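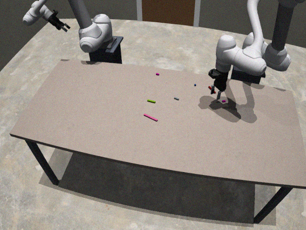 Notebook: the Parndale question, second reading of the forms

Print this page | E-mail this page

5 October 2018

A long day with the consultation forms, and I want to get it down before the weekend rubs it all out. For anyone joining us late, we are reading what people wrote when they were asked whether Parndale should have its own council again or carry on being run from Brenwood. We sent 800 forms to Brenwood addresses and 600 to Parndale, and 508 have come back, which pleased me no end, as I'd been dreading a thin pile and a lot of apologetic footnotes.

I started with question 7, the open one ("Which decisions should be made closer to home?"), and had it in my head that I'd be through the lot by lunch. I wasn't even close! People have written down the margins and over the back, and one kind soul pinned in a second sheet about the bus shelter. Euan Niven and I read the same batch separately and then compared, and we disagreed far more than we did in the trial. Nearly all of it came down to the word "control". I had been putting every "we want control of planning" under transfer of powers. Euan had been splitting them, with one heap for people who want Parndale to decide and another for people who want Brenwood to ask them first and then decide as it does now. I grumbled a bit and then came round to his way. They are very different wishes, and a new council would only be an answer to the first.

So the coding sheet now has:
- decide (Parndale has the final say)
- be asked (Brenwood decides after hearing from Parndale)
- money only (keep the rates raised here, no view on who decides)
- unclear, to be read again by the other person

That does mean going back over everything coded before today. Sorry, all. I've struck the old tallies out in pencil so they can still be read underneath.

A note on Horobets. His old pamphlet on small councils keeps coming up in the answers, sometimes word for word, and I think a copy must have gone round the Parndale end with somebody's newsletter. I don't want to mark those answers down, people are allowed to agree with a thing they've read, but I've put an H beside them so that we can look at them on their own later.

The Navitz database swallowed the pound signs again when I typed up the money answers. I've been writing "pounds" in full, and please could everyone do the same until it's mended.

Still to do: rates answers from the Brenwood side, the re-reads, and a decent first page for the November meeting that doesn't use the word "restructuring" before the second paragraph. My mother read the last one and gave up there.

Comments

Brenwood reader: I put "be asked" and meant it. Glad somebody noticed the difference.

E.N.: I have your unclear heap on my desk and will start on it Monday. I think two of them are really about drains.

Parndale Lane: Will the forms that come in late still be read? Mine went in the post on Thursday.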